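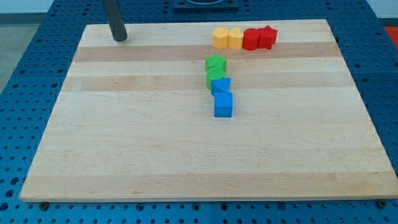 Figure 1. Small plastic shape blocks on a striped hardwood board, blue pegboard table.

Unit 3: Edge-Glued Boards and Bench Surfaces
Nosden Workshop, Introductory Woodwork
Handout revised April 13, 2020

Read this before the practical session. Bring a pencil, a steel rule and your notes from Unit 2.

1. What an edge-glued board is

An edge-glued board is a wide panel made from narrower strips joined along their long edges. Look at the color bands in Figure 1. Pale cream strips alternate with slightly darker tan ones, and the bands run the full width of the board as you face it. Where the color changes sharply along a straight line, you are usually looking at a joint. Where it changes gradually, it may only be variation within one strip. Two neighboring strips can also match so well that the joint is hard to find from the face. In that case, check the end grain.

Small dark specks and faint grain lines are normal in pale hardwoods. They are not counted as defects in this course unless a fingernail catches on them.

2. Wood movement

Wood swells and shrinks mostly across the grain. Along the grain the change is small enough to ignore for bench work. A glued-up board therefore gets wider and narrower with the seasons but stays almost the same length. Boards made in August in our building often measure narrower by winter.

Two practical points:
Do not fix a wide board rigidly at both long edges. Use slotted holes or clips.
Finish both faces with the same number of coats. A board sealed on one face only tends to cup.

3. Perforated table tops

A pegboard top lets you move stops and fixtures without drilling new holes. Large tops are often built up from several panels, so run a straightedge over the seams before you rely on the surface being flat. Bolt heads that stand above the surface can mark the underside of a board. Set the board down clear of them - do not drag it into place.

4. Layout exercise

Work in pairs on a board of your own.

Draw a baseline parallel to the far edge of the board.
Set a row of blocks against the line with equal gaps.
Step off the gaps with dividers, then check them with the rule.
Trace each block lightly and remove it.
Measure the tracings and write the error for each gap in your notebook.

The exercise is worth 9 points. Neatness of line is included in the mark.

Reading: Cunska course reader, the section on panel glue-ups. The Ambrosio sheet on clamps is optional.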